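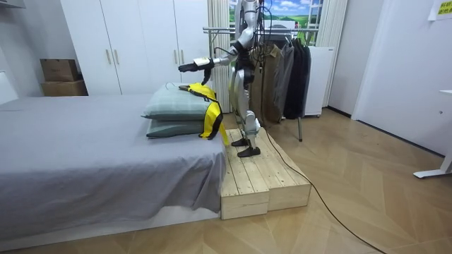
I don't buy the twist in The Dritov File. We're told the courier fooled two governments for years, then he gives himself away over a train ticket? And he crosses the border in a sweater as yellow and black as the top on those pillows. Some spy.
Posted by reelgrump

coldcanteen wrote:
The ticket is planted. Watch the station scene again. He wants to be caught.

reelgrump wrote:
Then why does he run for 40 minutes?
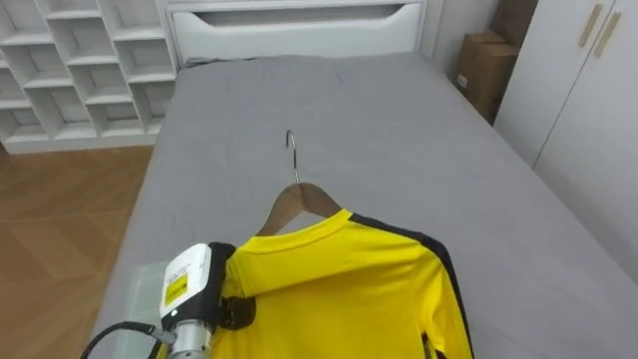

Is the restored cut any different?
It adds a scene at the embassy, and the ending is the same.

coldcanteen wrote:
The embassy scene is where he swaps the ticket, so it does matter.

reelgrump wrote:
He puts a hand in his coat. You're filling in the rest.

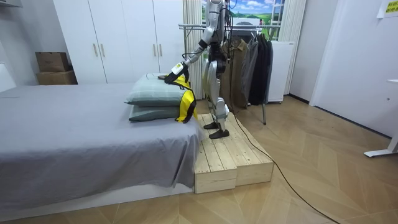 Re: Is the lost sequel real?

mapleroom wrote:
Somebody pasted this on the Karabulut fan board. I have my doubts, but read it.
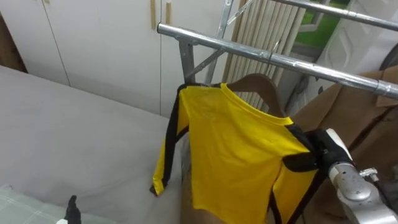
Gedach, 20 July 2020
Director Ilgın Öztürkmen says 298 feet of film from the unreleased sequel, Gotoner, have been found in a storage room. No screening is planned.

reelgrump wrote:
So that's a few minutes, with no screening. I'll believe it when I see a frame.

coldcanteen wrote:
You'd say the frame was planted.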